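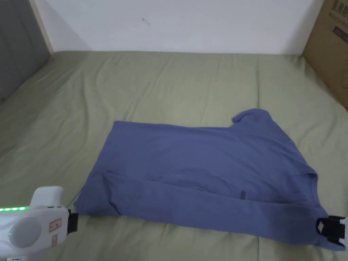

ok so people keep asking what changed at work since the folding project started, so, a little thread (1/9)

I'm at Brelwood, we do linens and clothes for short-stay apartments. My whole job used to be folding. Tees, sheets, more tees. Now half my shift is folding with grippers so the Drurkitz system can learn how it's done 🙃 (2/9)

You would think a T-shirt is the easy one. It is NOT. Two jaws, one on each bottom corner, and the sleeve still does whatever it wants. With fingers you smooth as you go. With grippers you pinch, lift, lay it down and then look at the wrinkle you just made (3/9)

My first week I got through 11 shirts in an hour. By hand I can do 100 before lunch without even looking down! Very humbling (4/9)

We work on beds a lot of the time, so you're leaning over a soft surface and the sheet bunches up under everything. Jana Brinkmann on the early crew pulls her sheet tight between every single fold. I gave up on that, the sheet wins (5/9)

What's changed for people: the late crew went from six to four. Two moved over to checking and re-folding what the machine turns out. Same hourly pay, I asked. But they sit at a screen a lot more and one of them really misses the radio and the chatting (6/9)

My shoulders are better, I'll give it that. My wrists are worse, squeezing a trigger all afternoon is its own thing. We asked for a break every 40 minutes and got it in May, so write that down if your place is starting one of these (7/9)

Fung-ping Chu asked at the meeting what happens to us after 3,000 recorded folds, and the answer was "we'll look at it then." Hmm. We'd like that on paper please (8/9)

Anyway I still fold my own laundry by hand, badly, onto a chair. Back on at 2 pm, will answer replies on my break (9/9)

62 likes · 14 reposts · 9 replies
Share
We use cookies to improve your experience. Accept all | Manage settings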